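Threading and Stringing: Gallery

Zikier is a small bead and cord workshop on the upper floor of the Jokport building. We run short sessions in threading, knotting and finishing, and this page collects pictures from the tables along with notes on the cord and pieces we use. Click any picture for the larger version.

The gallery is sorted by stage of work. Materials come first, then work at the table, then finished lengths. Sets marked Hirose use the thinner cord, and sets marked Zedero use the waxed one. Both are sold at the front desk in 300 cm lengths, which is enough for a necklace with some left over for knots.

Cord should be cut at a slant before threading. If the end frays, trim it again and start from the clean part. Larger pieces go on first, and the end is held while the rest is drawn straight.

Gallery 21 was added in June. Older pictures can be found under Archive, which now holds 892 items.

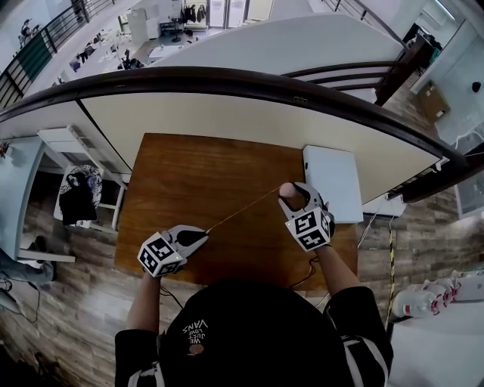 AT THE TABLE

Tan string drawn out diagonally over the brown wood-grain tabletop, with a small pale pink rounded piece at one end. The cap reads "WE JUST LOVE VANS". The handrail behind the table runs along the edge of the upper level, with the lower floor beyond.

Views: 1,703
Next: Finished lengths
Back to all galleries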